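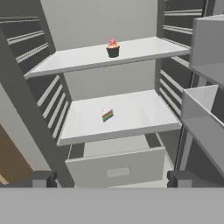 4. Collecting Demonstrations by Remote Control

4.1 Task and motivation

Pastries are a wonderful test for a robot that learns from people. They are small, they come in awkward shapes, and the right way to pick one up depends on which one it is. A cupcake can be taken by its base. A slice of layer cake has a point, a wide end and two tall flat sides, and a person steering a gripper toward it will usually turn the wrist first and think about it later. We wanted demonstrations full of those small choices, and the Skestura kitchen gave us plenty of them.

Skestura is our simulated home, with a long marble island, a back counter and a working refrigerator whose door and drawers can be moved. All work reported in this section was done there. The task family, which we call Zuvis, asks the operator to move baked goods between storage and serving places: from a fridge shelf to the island, from one tray to another, or from a tray into a bin with raised walls. The instruction is given as a single sentence at the start of each episode ("put the cupcake on the flat tray"), and the operator is free to carry it out in any order and by any path.

That freedom matters a great deal to us. In our earlier work with scripted waypoints, every approach to an object looked the same, and the learned policy fell apart as soon as a shelf sat a little higher than usual. Human operators don't repeat themselves so neatly. They slow down near shelf edges, they back out of a bad approach and try from the other side, and they find grasps that we would never have written into a script. We keep all of it, including the hesitation.

4.2 Operator setup

The operator holds a small six-axis handle, the Platine, and moves it as if it were the robot's wrist. Motion of the handle is mapped to motion of the gripper in the wrist's own frame, with a scale factor that the operator can change with the thumb. At the coarse setting, a comfortable sweep of the forearm carries the arm from one end of its reach to the other. At the fine setting, the same sweep covers only a few centimeters, and most people switch to it without being told once the fingers are near an object. A trigger closes the two parallel fingers in proportion to how far it is pulled.

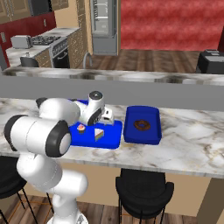 Two views are shown to the operator side by side. One comes from the wrist and keeps both fingers in sight, and the other looks across the island from behind the arm. We tried a single large view first, and it was a real pleasure to see how much changed when the second one was added! With the wrist view alone, operators could line up the fingers beautifully but often lost track of the elbow. With only the wide view, they hovered over the pastry and guessed at the height. Given both, they settled into a rhythm within a few episodes: wide view for the reach, wrist view for the last stretch, wide view again for the carry.

We also tested hand guiding, in which the operator takes hold of a passive copy of the arm on the desk and poses it directly while the simulated arm follows. Valbona Nedeljković built the copy, and it is a joy to use for reaching deep into the refrigerator, where the whole shape of the arm matters. For placing an object on a tray it offered less of an advantage, and operators found it tiring over a long session. In the end we let each person choose the device at the start of a session. The device is recorded with the episode, but the policy never sees it.

4.3 Scene variation

Before each episode the scene is reset and varied. The pastries are drawn from a set that includes cupcakes, cake slices and donuts, and the containers differ in depth and placement. Containers may stand apart or crowd one another, and things that have no part in the instruction, such as drinking glasses, may be left on the same counter. Fridge episodes vary the shelf on which each item starts and how far the drawer is open.

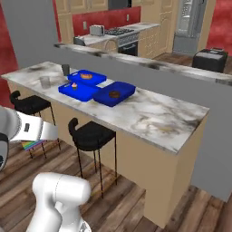
Figure 3. An island layout in Skestura with pastries on three blue trays and two drinking glasses toward the back of the counter.

The choice of which variations to keep owes a lot to the operators themselves. Firouzeh Golestani noticed early on that two trays placed close together drew out a very different kind of motion. People lifted higher, moved more slowly, and often came down from the far side to keep the fingers clear of the neighboring tray. We had treated such layouts as a nuisance and were filtering them out! They are now sampled on purpose, and the demonstrations recorded in them are among the richest we have.

4.4 Recording and review

Each episode stores the joint positions, the gripper command, the handle pose, the thumb setting and every camera stream. Recording starts with the first motion of the handle and stops when the operator presses the end button. We ask operators to press it only when they would be happy to hand the result to someone else, a looser rule than a distance threshold and, in our experience, a better one. A simple geometric check is run afterward to catch pastries left hanging over a tray's edge.

In total we recorded 2,206 episodes, of which 191 were set aside during review. Tùng Trình and Isla Cartwright went through these by hand. Many were not failures at all in the everyday sense: the operator had dropped the item, picked it up again and finished the job. We found these recoveries so useful that 3 reviewers now have to agree before one is discarded, and an episode with a clean recovery is kept whole and tagged.

New operators practice for some 300 seconds in an empty version of the island before their first recorded episode. Touran Golestani wrote the practice routine, which begins with free motion and ends with one slow reach into the refrigerator and back out. The replay tool, Mousavi, lets an operator watch a finished episode from any viewpoint and trim idle time from the start. It was written as a debugging aid, but operators began using it between episodes to study their own grasps, and several changed their approach to the cake slice after watching themselves from the side. We now leave it open on the second monitor throughout a session.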